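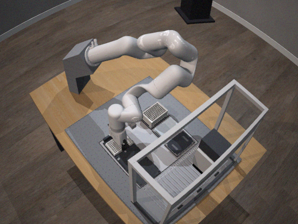
Shared workshop in Allitz gets its pipetting bench moving, first on screen

Members of the Treromow shared workshop in Allitz have reached the point they have been talking about all winter: their home-built lab automation bench has a full working layout, and the arm is making its way between the stations in simulation. The bolting-down comes next, and there is a real buzz in the place about it.

The project goes by the name Unutum. It began as a wish to stop doing the same boring job by hand. Several members brew, ferment and test well water at home, and all of them had spent too many evenings moving small amounts of liquid from one set of little wells to another. A robot arm that could carry plates and racks around a tabletop seemed like a fun thing to try, and the workshop had the space for it.

Rather a lot of the work so far has been done without touching a screwdriver. The group modeled the whole bench in the computer before buying the bigger parts – the wooden table, the perforated base plate, the racks, the clear-sided enclosure, even the room. That let people try ideas at their own kitchen tables in the evening and bring them in to compare. The layout now in use is version 9, and the members who worked on the early ones are happy to tell you what was wrong with each.

Most of the changes had to do with reach. An arm that gets to the far corner of a plate with no trouble may fold up awkwardly when it has to come straight down on something close to its own base. In the model, the group could move the pedestal a little, run the routine again and see what happened to the elbow. They shifted it 7 times before everyone agreed to leave it alone. 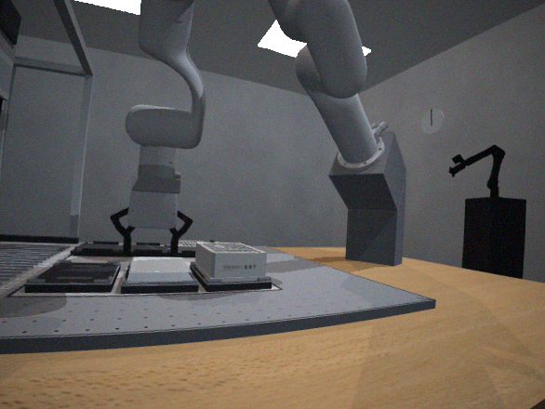 Tray spacing was the other long argument. The gripper's fingers need room on both sides of whatever they are picking up, and a tall box next to a low plate makes that harder than it sounds. The group settled on rows with the holders fixed to the plate, so that every item has one home and the software always knows where that home is. Anyone who has ever lost a 10 mm socket in a shared drawer will see the appeal!

The test routine is a simple one. The arm visits a station, lowers, closes, lifts, travels and sets down again, and the software writes a line to a log at each step. One complete loop has 42 moves. In February it would stop partway with a joint limit error nearly every time. The most recent runs have gone through from start to finish, and the log from the first clean one is now taped up beside the drill press.

There is still plenty to do. The real table has been built and oiled, but the base plate is waiting for its holes to be checked against the drawing, and the enclosure panels have not been cut. The group also wants to sort out the emergency stop wiring before any power goes to the arm, with one button at the bench and another by the door. After that the plan is to run the loop at very low speed with empty trays, then with water, and only then with anything a person would be sad to spill.

Treromow is opening 3 evening sessions to people who would like to help with the build. Wiring, woodworking and Python are all useful, and so is a good eye for a straight line. Doors open at 6:30 p.m., and the workshop is up the ramp behind the Dambrauskienė bakery. The model files can be copied from the shared computer in the front room, so bring a memory stick if you want to try your own layout at home.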